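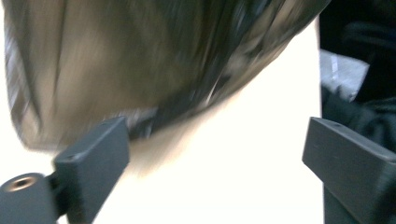 July, 8.40 am

Second go at the waxed cotton reproofing trial. Notes from the first go are in the back of the old book and are not much use, as I didn't write down which tin was which.

The question is whether the Dremar wax bar does anything the cheap Hulladari block doesn't. The Dremar costs a good deal more and the leaflet says it "feeds the fibre", whatever that means. Cotton doesn't eat. I'd like to see a difference I can measure before we order any more of it.

Samples: all cut from the same roll of Bunting cloth, undyed, washed once at 60 with no softener. Three lots: Dremar, Hulladari, and bare. Marked with notches in the corner this time, as the pencil vanished under the wax last time and I ended up guessing. One notch for Dremar, two for Hulladari, none for bare.

Balance checked against the brass weight before starting. It read fine, then drifted when the door was opened, so door kept shut and the sign put up. The sign was ignored at least twice.

9.30

Wax on. Melted in the old double pan, brushed warm, then gone over with the hairdryer until the surface stopped looking chalky. Dremar goes on more easily, I'll give it that. It also smells better, and I suspect that's where most of the money goes. Hulladari drags on the brush and leaves ridges if you stop halfway. Had to go back over one piece and it probably took on extra wax, so I've set it aside. Tempting to keep it in because it's a nice even piece, but no.

Hung the lot on the line by the sink with bulldog clips. The clips leave a bite mark in the wax, so keep the water test well away from that edge.

11.15

Column test. Pipe clamped over the cloth, filled slowly to 700 mm, wait for the first drop underneath.

Bare cloth: straight through, as you'd expect.

Dremar: held at first, then a bead came through close to the clamp ring. I don't trust it. The ring has a burr on it and I think it's scraping the wax off as it tightens. Filed the burr down and ran another piece, which held for 154 seconds before the first drop.

Hulladari: first piece leaked at the ring as well, but that was before the filing, so ignore it. Second piece held longer than the Dremar. Not by much, and one piece proves nothing. It does make the leaflet look a bit silly.

Somebody will say the thicker coat explains it. Fair enough, it might. I didn't weigh the Hulladari pieces after the ridges were smoothed out, only before. Weigh them properly next time, after the hairdryer and after a full hour on the line.

2.20 pm

Fold test. Creased each piece the same way, opened it, creased it back, kept going until my thumbs gave up. Both waxes whiten along the crease. The Dremar is meant to "heal" in the warm. Left it on the windowsill through lunch and the white line was still there. Hairdryer got rid of it at once, on both. So heat heals it, and the brand doesn't come into it as far as I can see.

Fotex have offered to send their spray for comparison. Their sheet quotes 2871 flexes without cracking, and I'd want to know how wide the fold was and at what temperature, because neither is given. A gentle bend in a warm room could go on all week. I've asked. No reply so far. Happy to test it if it turns up, but not with their method.

Still to do:
Replace the clamp ring, filing isn't good enough
Repeat column test, five pieces of each
Weigh before and after, same balance, door SHUT
Try the seam, which is where every jacket I've owned has leaked anyway
Cold fold, pieces overnight in the fridge (bottom shelf, bagged, not next to the milk again)

No order for Dremar until the repeat is in. If there's a gap between the two it's smaller than the gap in price — and smaller than the gap between a good clamp and a bad one.

4.50

Balance off, pans soaking. The double pan wants doing with very hot water and newspaper, not the scourer.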